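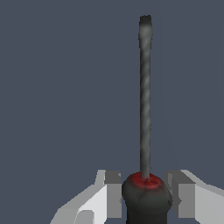 Wagner Rocha asked, when he read the first draft of these notes, whether a fault that took place entirely inside a simulator deserves twenty minutes of anyone's afternoon. Fair. Nothing was dented. The only injury was to my August.

SPEAKER NOTES: "Grip Confirmed," and other lies from Roltlow

Opening (slow down, they're still finding seats)
Say the task in one breath: pick up the screwdriver, hold it, put it down. We ran it 3000 times in the Roltlow simulator before letting the Gruvlow arm near a real one. The log was a wall of green. I sent a cheerful email. Do not read the email aloud, even if Dayana asks.

The fault
The success check looked at one thing, which was whether the close command had gone out. It had. It always had. Whether the fingers had met a handle on the way was left to the imagination. So-ying Ho found it at run 17, by the advanced method of opening the pictures.
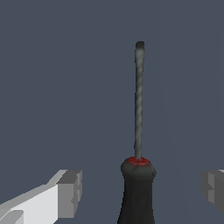
Pause for the groan. Then point out that the controller believed the log too. Told it had a grip, it moved on to the transport step at full speed, and so did every step after it. In simulation you get a silly replay. On the bench at Jeltville you get an arm swinging confidently with a steel tool held by optimism.

Why we missed it
We wrote the check in the first week as a placeholder. Placeholders at our shop have excellent job security. Perla Ayala had put a comment next to it saying "fix before hardware," and I had scrolled past that comment over 200 times.
(If there's a laugh, drink some water.)

What we changed
1. The check now reads finger width and contact force together. Either one looking wrong is a fail.
2. A failed check stops the arm where it is. No retry until a person clears it.
3. Someone looks at pictures from every batch, starting with the approach.

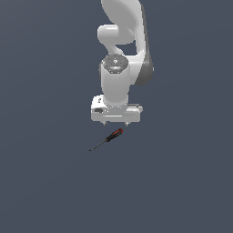

4. The log no longer says "Grip Confirmed." It says "Close Sent." Estrella Medrano picked the wording and will defend it.

Questions
Someone will ask how many of the green runs were real. We're still going through them. Give them my email.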